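**People wanted for chore sessions at Zomisby (paid, snacks included)**

Hi! I'm Senga, and I'm looking for people who do ordinary chores and have opinions about them. You might run a stockroom, tidy up after toddlers, or wipe down a shop at closing time. We want to know how close a robot arm is to doing any of that, and I'd much sooner hear it from you than from another engineer (sorry, Olanrewaju).

Most of our practice runs use toys and light plastic stuff. Picking something up is usually fine. Keeping hold of it at a useful angle is where things get slow and a bit painful to watch!

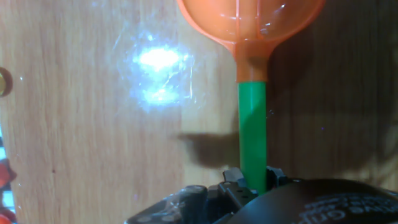 Sessions last 2 hours and pay $35 an hour. You'd try a chore yourself first, at your normal speed, then watch the arm have a go and tell us what you'd have done differently. Grumbling is welcome. I need 10 people for November, mornings or evenings, and you don't need any tech background at all. You do need to be over 18 and okay with a fair amount of waiting around while we reset things.

I get asked a lot if this means the robot will be raking somebody's yard by spring. No! It'd be lovely, but we're still working on toy-sized tools. 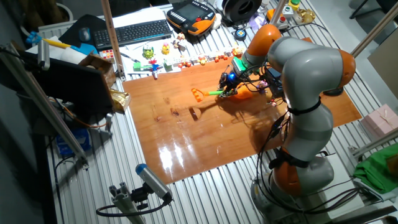 Struan Forsyth, after his session last time, told me he'd let it near his garage shelves but not his kitchen, and that he could have finished the whole job while it was lining up its first grab. I wrote that down word for word, and it's the kind of feedback I'm after.

To sign up, leave your name and your least favorite chore with Fatima at the Zomisby front desk.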